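Plirkomden Opens Its Sorting Table to the Public This November

Free evening sessions invite people to bring the small stuff from home and find a place for it

Plirkomden, the neighborhood workshop for home organizing, will open its sorting table to everyone this November. The free evening sessions start at 6 p.m. and are meant for anyone with a drawer, a shelf or a kitchen counter that has quietly filled up with things. Bring a bag of it, pour it out, borrow a tray and get going!

The sessions grew out of a small class that Yanti Yeoh began teaching at the workshop last winter. She wanted people to practice on the items that never make it into the organizing books – the single glove, the puzzle toy, the cleaning cloth that lives in a different room every week. Word got around, and by the end of summer 202 people had taken the class, many of them coming back with a friend or a second bag.

"Everybody thinks they need a whole weekend and a stack of new bins," said Yeoh. "You need a clear table and a tray. When the tray is full, you stop and put those things where they live. Then you have a cup of tea, and if you feel like doing another one, great!"

The method is simple enough for kids, and plenty of them come along. Each person gets one tray and picks out things that belong in the same part of the house. Toys and games can share a tray with a cloth for wiping them down. Baskets hold whatever is still waiting for its turn. Nothing gets thrown out at the table unless its owner wants it gone, and there is no prize for owning less.

Hafiz Pattinasarany came to the class with his two daughters and has agreed to help run the November evenings. "My girls argued over every marker and every marble, and I loved it," he said. "They knew exactly what they used and what they didn't. I was the one holding on to a box of dead pens."

The new sessions will take place in the Guler Room, on the ground floor at the back of the workshop. The room has been repainted and the old shelving moved to the side wall so that there is more space to work. Tables are at seated height, with two standing tables near the door. Rosário Falcão planned the new layout and picked out the trays and baskets herself.
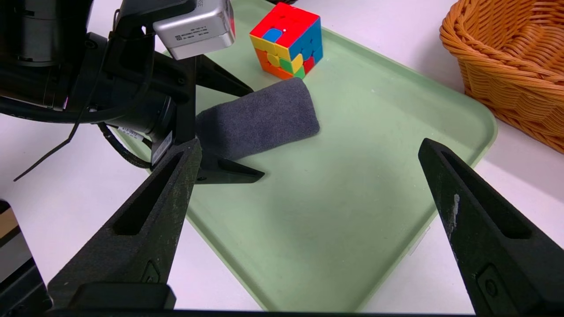
Falcão went for trays with a low rim, so things are easy to see and easy to reach from any side. "A deep box hides everything at the bottom," she said. "With a tray you get the whole lot at once, and you can carry it straight down the hall to the right room. I have one on my own kitchen counter now and I'm very attached to it."

Folded cloths will be part of every session too. Zoltán Vörös will show his way of folding towels, dusters and dishcloths so they stack well and can be pulled out one at a time. He promises it takes less time to learn than it takes to boil an egg, and he is happy to repeat it as often as anyone likes.

The project is paid for by a grant of $1,495 from the Grabowska Fund, a local fund for neighborhood learning. The money covers the trays, the baskets and the paint for the room, and it keeps the evenings free for everyone who attends. Borrowed trays stay at the workshop, but bags and boxes are available for carrying sorted things home.

No sign-up is needed. Seats are first come, first served, and latecomers are welcome until 7:30 p.m. Children should come with an adult. The Guler Room has step-free access from the parking lot, and the Zima café next door will stay open until 9 p.m. on session evenings.

For the list of evenings or to ask a question, contact Tirta Hartono at the Plirkomden front desk, extension 608, or stop by in the afternoon.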